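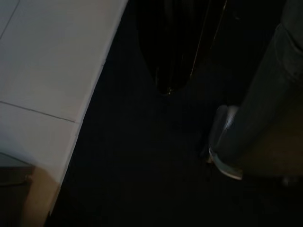
About Lockyer Surface Care

Lockyer Surface Care formulates and packs cleaning and maintenance products for ceramic tile, porcelain, cement grout and natural stone. The company supplies tilers, strata managers, commercial kitchens and hardware retailers in Queensland and northern New South Wales. Household customers can order through any stockist or directly from the factory counter.

The business was started by Raelene Bolger, a wall and floor tiler, and Lâm Diệp, an industrial chemist. Their first product was an alkaline degreaser for grout in takeaway kitchens. It is still made, with one change to the surfactant, and is sold as Zotura.

Product range

We make 13 products in three groups.

Zotura is the alkaline group. It removes cooking fats, soap residue and traffic soiling from glazed and unglazed tile. Working dilutions run from 1:10 for heavy deposits to 1:80 for routine mopping.

Cillia is the acidic group, based on sulphamic and citric acids. It is used for cement haze after grouting, efflorescence and hard-water scale. Cillia products must not be applied to marble, limestone, travertine or any other calcareous stone. Pre-wet the grout before application and neutralise afterwards.

Dollana is the neutral and sealing group: a pH-neutral daily cleaner, a water-based penetrating sealer and a solvent-based sealer for trade use only.

Safety data sheets for all products can be downloaded from the Technical page. Printed copies are posted on request.

Manufacturing

Blending is done in batches to a maximum of 4,000 litres. Each batch is tested for pH, specific gravity and viscosity before it is released to filling, and a retained sample is held for the shelf life of the product plus one year. Trade sizes are 5 L and 20 L. Retail sizes are 500 mL and 1 L.
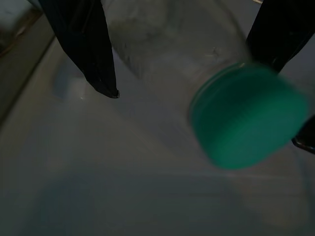

Batch numbers are printed on the shoulder of every pack we fill. Quote the number when making a technical enquiry, as it lets the laboratory pull the retained sample and the test record together. Last financial year the plant released 1,523 batches. Those that fall outside specification are reworked or sent to a licensed liquid waste contractor.

Laboratory

Nga Đỗ manages the laboratory. Its routine work is batch release, stability testing and stain identification for customers. Where a tile or grout has discoloured and the cause is not clear, we accept samples of up to 200 mm square, with a note of the products previously used. Allow ten working days for a written report. There is no charge to account holders.

The laboratory also keeps a reference library of 3,239 tile and stone samples, catalogued by manufacturer, body type and finish. New sealers are trialled on a selection from the library prior to sale.

People

Raelene Bolger, Managing Director
Lâm Diệp, Technical Director
Nga Đỗ, Laboratory Manager
Tươi Ông, Production and Dispatch
Yến Lã, Accounts and Trade Enquiries

Trade accounts

Applications are processed by Yến Lã. An ABN and two trade references are required. Terms are 30 days from end of month. The price list is revised each March.

The factory counter is open from 7.00 am to 3.30 pm on weekdays. Empty 20 L drums may be returned if rinsed and capped.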